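Wimlow House Linen and Tableware Hire
Frequently Asked Questions

The answers below apply to all hire agreements made through the Wimlow House office. Clients with a question not covered on this page are asked to write to the Hire Office before placing an order.

BOOKING

Who may hire from Wimlow House?
Hire is open to private households, schools, places of worship, clubs and businesses. The person who signs the agreement must be 22 years of age or older and is responsible for all items until they have been checked back in.

How far in advance should I book?
Orders are accepted up to one year ahead. We ask for at least two weeks' notice for standard items. Round cloths in the largest size should be reserved earlier, particularly for events in June and December.

Is there a minimum order?
Yes. The minimum order is $200 before delivery. Clients who collect from the Perron Street counter may place smaller orders, subject to a handling fee.

Can I change my order after it has been confirmed?
Quantities may be changed until noon on the fifth working day before delivery. After that time, additions will be met where stock allows, but reductions will not be credited.

Do you hold dates without a deposit?
No. A date is held once the deposit has been received and the Hire Office has sent written confirmation. A quotation is not a reservation.

CHOOSING ITEMS

What size of tablecloth do I need?
Measure the length and width of the table, then add twice the drop you would like on each side. A drop of 10 inches suits most seated meals. For a buffet, where guests do not sit, many clients prefer a cloth that reaches the floor. Please measure the tables themselves; venue plans are often out of date.

Are the cloths ironed?
All cloths are laundered and pressed before they leave us and are packed folded. Fold lines may still be visible when a cloth is opened. Venues with a hand steamer may use it on the lowest setting — a hot iron must not be used on a cloth that is already on a polished table.

Do you recommend an underlay?
An underlay is recommended for wooden tables and for any table with a damaged or uneven surface. It reduces noise and helps the cloth stay in place.

May I see items before I hire them?
Samples may be viewed at the Perron Street counter by appointment. Mr. Leandro Aranda arranges all viewings. Fabric swatches can also be mailed on request and need not be returned.

Can you supply a very large event?
Our stock of dinner plates currently stands at 2,361, in three patterns. Clients who need more than 200 place settings in a single pattern should contact Ms. Styliani Fragkou in the Hire Office, who will confirm whether the full quantity is free on the date requested.

DELIVERY AND SETTING UP

When will my order arrive?
Deliveries are made between 8:00 a.m. and 1:00 p.m. on the working day before the event. A person named on the agreement must be present to sign. Drivers are not permitted to leave goods unattended.

Will your staff lay the tables?
Table laying is available for an additional charge and must be requested at the time of booking. The standard service includes cloths, plates, glasses and cutlery. It does not include flowers, candles or place cards.

In what order should a table be laid?
Lay the cloth first and check that the drop is even on all sides. Plates are placed next, as they fix the position of each guest. 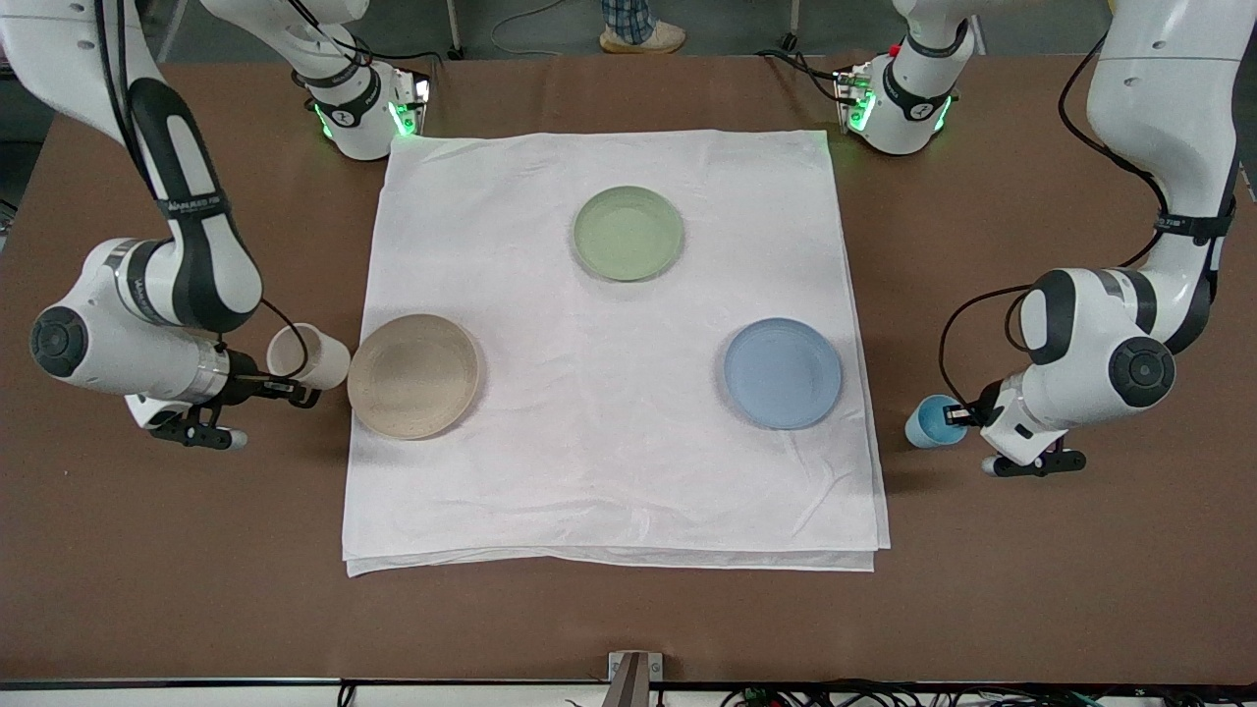

Cutlery follows, set one inch from the edge of the table and arranged so that guests work from the outside in. Glasses are added last, above the knives.

RETURNS AND DAMAGE

Do I need to wash anything?
Plates and cutlery should be scraped and rinsed. Cloths should be shaken out and placed dry in the bags supplied. Please do not attempt to treat stains, including wine and candle wax.

What happens if an item is lost or broken?
Replacement is charged at the rate shown on the agreement. Ordinary food stains are covered by the hire fee — burns, tears and mildew are not.

How do I dispute a charge?
Write to Mr. Pravesh Kruger, Accounts, within 14 days of the invoice, quoting the agreement number. A written reply will be sent within ten working days.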